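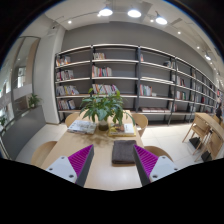

Home | Current issue | Past issues | Submit | About the journal

Print this article | E-mail this article

3. Setting and materials

3.1 The reading rooms

The study was carried out in 2 shared reading rooms, one at Jevwood and one at Trosby. Both are open to residents of the surrounding housing and neither is staffed. People come in to read, to write letters or fill in forms, and in the evening to talk. Each room has one large table, and almost everything that happens in the room happens at it.

The Jevwood room is the plainer of the two. A light wooden table stands in front of a tall shelving unit that takes up most of the back wall. The unit has dark metal uprights and pale grey boards, and it was bought for a larger collection than the room has ever held. Many of the shelves are empty and the grey wall shows through behind them (Figure 1). Books are kept in small groups, a few to a shelf, with some leaning and some lying flat. Residents shelve books wherever they find a gap, and no subject order is kept.

Figure 1. The table and shelving at Jevwood, with four wooden chairs, a potted plant at the centre of the table and a folded dark grey cloth on the near edge.

At Trosby the shelving is lower and runs under the windows, so that readers sit with their backs to it. The table is older and has been sanded more than once. The two rooms hold 1,133 books between them, the larger share at Trosby.

3.2 What stays on the table

We use the term "resting objects" for things that remain on a table between one user and the next without belonging to either. The term is adapted from the Janutow survey of shared kitchens, where it was applied to kettles, salt and tea towels. In a reading room the list is shorter. It usually includes a plant, one or more open or stacked books, and a cloth.

The plant at Jevwood is a leafy one with broad pointed leaves, growing in a small glass vase in which both the water and the soil can be seen. Residents water it without any rota. Several of those we spoke to said that they checked the level as they sat down, and that they would not have done so with a clay pot. It is placed at the centre of the table and people work round it. When it was moved to a window sill in May as part of a trial, it had been put back by the following morning.

Reading matter left on the table falls into two kinds. The first is the open item, a magazine or book left at the page where someone stopped. The second is the small stack, such as the one to the right of the plant in Figure 1, where a white volume sits on top of books with a yellow cover. Residents treated the two differently. Open items were read by the next person or pushed aside, but seldom closed. Stacks were taken to be somebody's and were left alone, sometimes for a week or more.

3.3 The cloth

The cloth is the only cleaning item kept in either room. It is folded flat into a rectangular pad and left at the near edge of the table, where a person coming in can reach it before sitting down. We had expected it to be used after food or drink. In our notes it was used more often at the start of a visit, as a way of claiming a place. A person would wipe the part of the table in front of one chair, fold the cloth and put it back.

3.4 Recording

We logged 384 visits using the Bako diary sheet, shortened to fit on one side of paper. For each visit the observer noted the chair taken, the objects touched, the objects moved and whether they were returned. Chairs were numbered clockwise from the door. Visits in which a person only returned a book and left were logged separately and are not used in Section 4.

Small shifts in position, such as a plant turned on the spot, were not counted as moves. An object had to be lifted, or slid by more than its own width. Where the observer was unsure, the entry was marked and left out of the totals.

Contact the editors | Copyright remains with the authors | Back to top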